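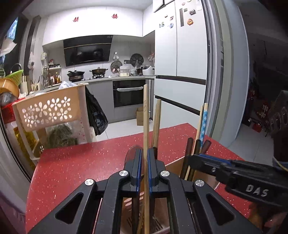

Varnberg Long Cooking Chopsticks

Sold as a set of 2 pairs. Product page updated Jul 23, 2020.

These are longer than table chopsticks, so your hands stay further from hot oil and steam. Use them for turning tempura, lifting noodles out of the pot, beating eggs or mixing a batter. The tips are lightly grooved for grip and the top end is left plain.

Material: untreated beech
Finish: food-safe oil, applied once at the workshop
Weight: 30 g per pair
Dishwasher: no

Before first use, rinse in warm water and dry with a cloth. The wood will darken with use - this is normal and does not affect the food. If the surface turns rough, rub it down with fine sandpaper and wipe on a little cooking oil. Leave overnight before using again.

Store upright with the tips at the top so that they can dry out. Do not leave them standing in water or resting on the rim of a hot pan.

The Hidura pair has the same tips but a thicker handle, and suits larger hands. Both lengths of Hidura are out of stock until March.

Delivery takes 5 working days. Unused sets can be returned within 16 days in the original sleeve - please keep your order number.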